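Trying out the Jerau two-arm bench kit for weighing tasks
Student project report, Clernstead College, Laboratory Automation module
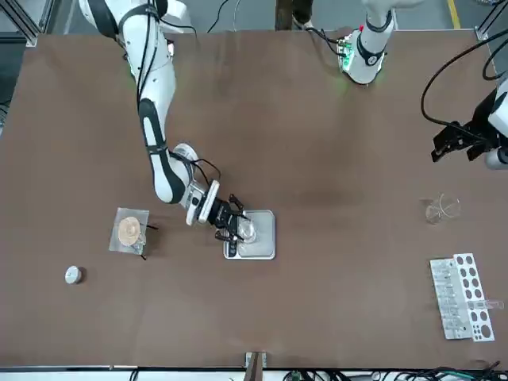 Our supervisor's first comment on the draft was that we should stop praising the arms and say what the kit is like to live with. Fair enough, so most of this report is about setting up, teaching and repeating one job: putting a glass dish on a scale and lifting it off again.

The Jerau kit is sold by Covetti and comes with two arms, their grippers and the Rosser teaching software. Setting up took us 2 afternoons, mostly spent on cables (the manual has one page on them and we needed five!). After that it was a joy. You guide the arm by hand, save the points, and it plays the move back - we had a first working routine in 25 minutes.

Glass was the hard part. With the grip force at its default setting the dish slipped, and a little more made it tilt on the scale. We went through 6 settings before we found one we trusted. With that one we ran the dish move 37 times in March and dropped nothing, and we were very pleased with that.

Tweezers and filter paper are still beyond us. The software treats each arm as a separate job, and getting one to wait for the other means editing a text file. We would love a proper timeline view. Next term's group should start there, and should ask Covetti for the softer finger pads before doing anything else.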